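Home | Notebook | Bench | Handsets | About
Search the notebook Go

October, Saturday, just gone 9 in the morning

Second go at the Liltar battery business. I've had the phone as my daily one for long enough now that I ought to have an opinion, and the opinion is that it's a lovely handset with a very odd idea of what "36 percent" means. It sits there for ages, quite happy, and then I take one photo and it drops to the twenties. Did it again on the bus on the way in.

So, today's plan: charge to full, screen at 50 percent brightness, flight mode off, same video on a loop, write down the level whenever the kettle goes on. Not very scientific but it's what I did with the Gerkavow last month and I want to be able to compare them.

Settings, so I don't have to work them out again:
adaptive brightness off
Dvorak layout on the keyboard (left over from my typing test, keep forgetting to switch it back, no wonder my notes are gibberish)
Bluetooth on, earbuds connected
the Flellalora launcher off, stock launcher only

That last one matters. I had Flellalora running on the first go and I'm fairly sure it was waking the phone up every couple of minutes to refresh its weather tile — the battery page had it second on the list, right under the screen. I like the launcher! But I can't have it muddying things while I'm trying to catch the phone out.

Late morning. Level is dropping nice and evenly, which is annoying. I'd half hoped it would misbehave straight away so I could go and do something else. Phone is a bit warm along the top edge near the camera, nothing you'd worry about. The Gerkavow got warmer than this just looking at maps.
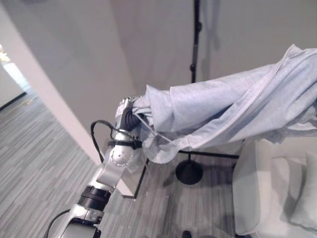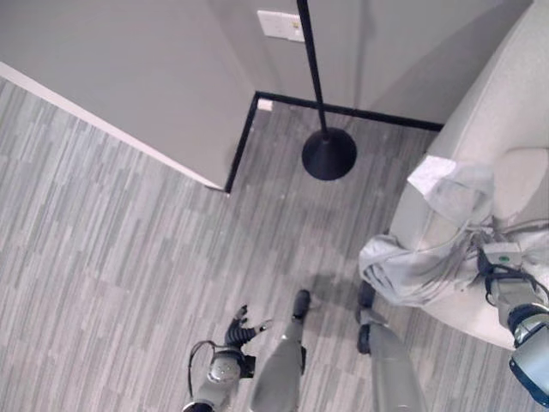 After lunch. Read my notes so far out to the room, and the reply from the other bench was that I was testing the wrong thing: a steady load would never show it, the gauge only gets lost when the phone has been idle and is then asked for a lot all at once, so why wasn't I leaving it alone for an hour and then opening the camera? Fair point. It does match the bus.

Stopped the video loop. Left the phone face down until mid-afternoon, then camera open, flash on, 2 quick bursts. And there it went! A big fall in one lump, then after a few minutes on the desk it crept back up a little by itself. So the charge hasn't gone anywhere, the phone is just guessing badly.

Still to do:
same thing again from full, to see if it only happens lower down
try it on the Gerkavow, poor old thing
put Flellalora back on afterwards, I miss my folders
switch the keyboard back!!

Leaving the Liltar on charge over the weekend, please don't borrow the cable

Recent entries
Gerkavow: video loop results
Dvorak on a small screen, a week of typos
Earbuds that won't stay paired
Flellalora folders and how I've set them up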